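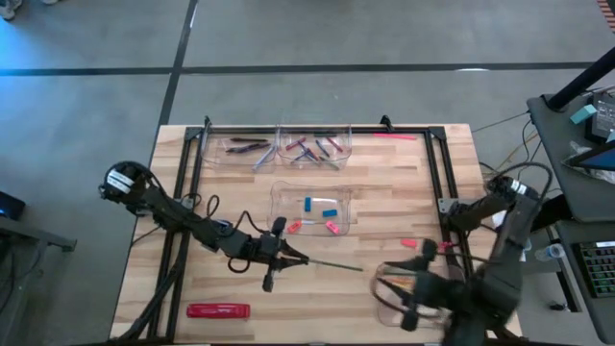
Vuvelach dispute

The Vuvelach dispute is a quarrel over land and water between the town of Dikbridge and the valley district of Vuvelach. Also called the Bridge Question, mostly in older Dikbridge papers. Main issues: who owns the east bank, who may cross the bridge without paying, and what happens to the families moved off the bank during the fighting. Formally still open. The last working agreement between the two sides ran out on 12/31/23 and has not been replaced.

Background

Both communities used the east bank for grazing long before there was a line on any map. Dikbridge people brought cattle over in spring, Vuvelach people cut hay there later on. Some friction but mostly handled by custom. The trouble starts with the land survey, when the bank was entered under Dikbridge in one register and under Vuvelach in another. Neither register was corrected. Each side has quoted its own copy ever since.

The bridge made it worse. Dikbridge paid for it and set up a toll house on the far end, that is, on ground Vuvelach regarded as its own. Farmers from the valley had to pay to reach the market. Petitions were sent, and went unanswered for the most part.

Outbreak

Fighting broke out in March after the toll was doubled. A crowd from the valley burned the toll house. Dikbridge sent its militia across and held the bank for 8 days before regular troops arrived and pushed everyone back. Five people were killed, all of them on the bank or the road leading up to it. Names are recorded on the valley side only.

Roughly 500 residents left the east bank during this period. Whether they fled or were driven out is the most argued point in the whole dispute. Dikbridge accounts say the families left on the advice of their own elders. Vuvelach accounts say houses were emptied by the militia, and that the doors were nailed shut afterwards. Historian Giorgia Monti, who worked through both sets of parish records, found evidence of the two things happening in differnt hamlets. Her view is now the usual one outside the area. Not well liked inside it.

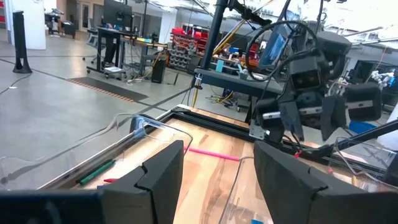
Wooden tabletop with a clear acrylic box on the left.

The Villa talks

Talks were held at Villa, a neutral town downriver. Slow going. The Dikbridge delegates would not discuss the families until the toll was settled, the Vuvelach delegates wanted it the other way around. The mediator, Italo Fabbri, got past this by putting each matter in a separate paper and letting the sides sign in whatever order they liked.

Result was the Villa Agreement. Main terms:

Bridge to be free for people on foot and for livestock. Carts and later motor traffic still pay.
East bank under joint management, no new building by either side.
Claims from displaced families to be heard by a mixed court.
The agreement to run for 5 years at a time, renewed by both sides in writing.

The mixed court sat irregularly and closed with many claims unheard. Its files are split between the two town archives and part of them is missing. The building ban was broken by both sides, Dikbridge with a pumping station and Vuvelach with a row of storage sheds.

Water

Came into the dispute late. The pumping station draws from the east channel, and in dry summers the lower valley fields get very little. Vuvelach treats this as a breach of the agreement. Dikbridge says the agreement covers land and the bridge and dosen't mention water at all, which is true of the final text. An earlier draft did have a clause on the channel. Why it was dropped is unclear, Fabbri's notes skip those meetings.

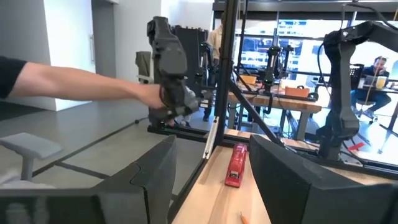
A red stapler on a light wooden tabletop, with the tip of an orange pencil below it.

Current status

No agreement in force. The bridge stays free on foot by habit. Joint management has stopped meeting, grazing goes on as before. Proposals to renew the old terms unchanged were turned down in Vuvelach, where a water clause is now the minimum demand. Return of the families, or their descendants by now, is not on the table for Dikbridge, though payment has been floated.

See also: East bank registers; Mixed court of Villa; Toll riots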